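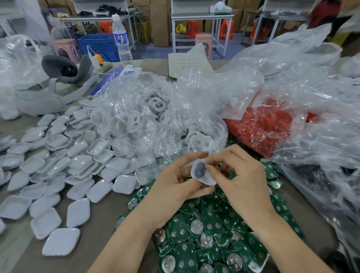

Pressing the pad into its cover by hand, boards and trays within reach.

Home | Guides | Assembly | Parts | Contact

Fitting the pad into the cover

This step comes before the board goes in. New starters at the Skultberg bench usually pick it up in a morning.

1. Lay the trays to your left and the boards in front of you. Leave the frames in their bag, opened toward you.

2. Take a cover in your left hand with the open side up. Hold it by the outside wall.

3. Set the pad in and turn it until its outline sits square in the cover. Don't force it while it is crooked.

4. Press with the fingertips of your right hand, one lobe first, then the other. Hold for three seconds.

5. Run a thumb along the rim. If an edge lifts, take the pad out and start again. Pressing harder only creases it.

Put finished covers aside in rows of six. Pick boards up by the edges and keep fingers off the contact pads. A full Kvaran order is 2,052 pieces, so change hands now and then.

Next: seating the board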